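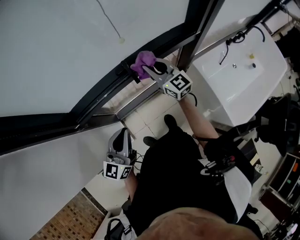 A purple cloth on a black window frame, with the sink close by.

Wipe the frames first
by Mebrat Bogale

Most people I know clean their windows the wrong way round. They spray the glass, rub it until it shines, stand back and put the bottle away. The frame gets a quick pass at the end if there is any energy left, and usually there isn't.

I think the frame should come first, and I think it deserves more time than the glass.

I have lived in the Demissie flats for long enough to have cleaned my windows in every sort of weather, and I have seen what builds up. Dust settles on the rails and in the corners. Grease from cooking drifts further than you would expect and holds the dust in place. If you do the glass first and then go after that, a grey dribble runs down over your good work and you have to start again. I did it in that order for years and blamed the spray.

Dark frames make the case stronger. They were sold to a lot of us as the practical choice, because they were meant to hide the dirt. They hide soot, perhaps. Pale dust, soap marks and fingerprints show up on black far more than they ever did on the old white ones. My neighbour Nahom Gebru had his changed to black in July and was out with a cloth the same week.

The latch is the part I would argue for hardest. It is the one bit of a window that everybody touches, often with hands that have just been chopping onions or putting the bin out. We wipe door handles and taps without thinking about it, and then leave the window latch for months. Put a corner of the cloth round it, work it behind the lever, and look at what comes off.

As for what to use, I am against buying very much. Diratstead sells a frame cleaner called Nudex, and Lemlem Moges swears by it. I finished a bottle and could see no difference from warm water with a drop of washing-up liquid. What matters more is the cloth. Use a soft one, wring it out well and rinse it often. A coloured cloth kept only for windows is a good idea, as it won't end up being used on the floor and then brought back. If your window is near a sink you have no excuse for carrying on with a dirty one.

Mesfin Sisay disagrees with me on all this. He says a window is for looking through, so the glass is what counts, and an hour spent on rails is an hour wasted. I see his point, but it doesn't take an hour. A small window takes me a few minutes if it was done the month before. It only becomes a long job when it has been left, and then you need an old toothbrush for the corners and a good deal of patience.

Go along the top rail, down the uprights, and finish with the bottom, where most of the muck will have fallen. Dry it with a second cloth. Leave the glass until the frame is dry, even if that means coming back after lunch.

I would also say do the inside more often than the outside. The rain does something for the outside, though not much, and the inside is the side you lean on.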